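Visit to the Denby student robotics open day, 19th July

We got to Denby a little after the doors opened and signed in at the front desk. The student club has had the ground floor for the summer, and 11 teams were showing what they had built. Entry was free. Lunch was soup and a roll.

Most visitors went to the line followers first. We started with the household task group, which works under the name Multamel. 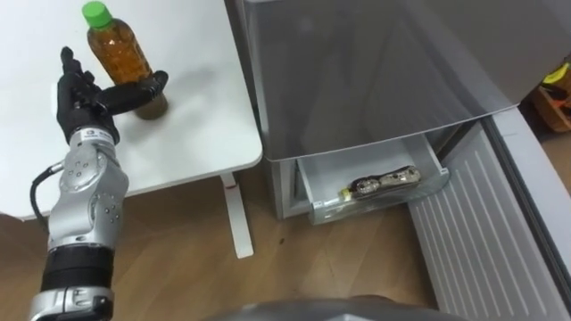 Multamel's project is fetching and putting away food and drinks in a home kitchen. The students write the task plans and tune the hand, and each task is tried 25 times before it goes on their chart. The bottle of tea with the green cap is one of their standard objects, and the hand goes around it with one finger across the lower half. The pulled-out drawer next to the table belongs to the same set of tasks. A student told us that clear plastic gives the vision software more trouble than anything else they have tried.

They keep a log of every attempt, good or bad, and there were more than 200 entries in it. We were allowed to read through a few pages. Most of the notes were about where the thumb should go. 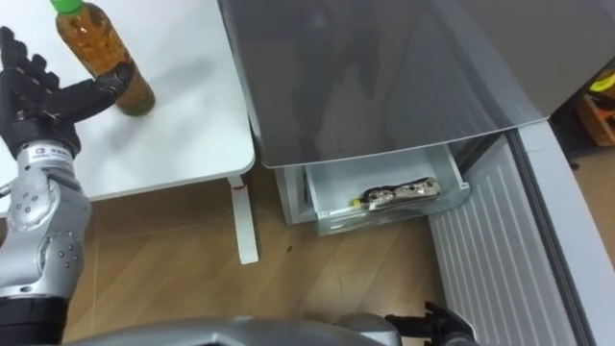 The club meets for 10 weeks, and new members spend the first two on safety and wiring. After that they pick a team. Multamel takes students with no programming background if they are willing to do the logging.

In the next room the Watell team had a sorting belt, which was down for repairs until after lunch. The Sjögren team showed a small window cleaner. Parking is behind the building, and the lot fills up early.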